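From: Maite Tejada
To: Skitbridge neighbors list
Date: May 9, 2021
Subject: Re: [skitbridge] the water dispenser in the hall

Nwankwo wrote:
> Does anybody know who looks after the water dispenser these days? I
> filled a cup on my way up from the mail room and it tasted like the
> inside of a garden hose. Also, are we still paying for delivery?

Hello all, and thank you for bringing this up, because I have been meaning to write about it since January and you know how that goes.

Yes, we are still paying. The delivery comes from Plustton, 4 bottles at a time, and our last bill was $153 with the deposits included. I have the paperwork in a folder at my place (apartment 10, knock any time, I am nearly always home) and I am happy to go through it with whoever is curious.

As for the taste, I think it is the dispenser that wants attention and the water is fine. I had a glass from a fresh bottle poured straight into a pitcher at home and it was lovely. My mother kept one of these in her shop for years, and she drained it and rinsed it out every time the season changed – she would have been horrified at how long we have let ours go.

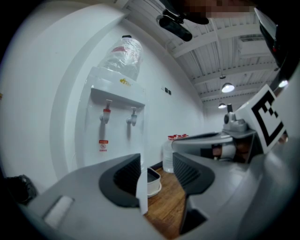

Plustton told me over the phone that they will do a full cleaning for $294, which made me sit down for a minute. Nwankwo wrote back to me that the price seemed steep for a hall dispenser, and that a cousin over in Clumolbridge cleans the one at work with nothing fancier than a kit from the hardware store and a free afternoon. I like the sound of that very much, and I would gladly help.

A few small things in the meantime. Please go easy on the tap with the red tip on its lever, especially if you have little ones with you. And when you put a new bottle on, do wipe the neck first with a clean cloth. I know it is heavy and you only want to get it up there and be done, but it makes a difference – my mother swore by it.

If you would like to come along for the cleaning, write to me here or slip a note under my door. I will bring coffee cake.

Warmly,
Maite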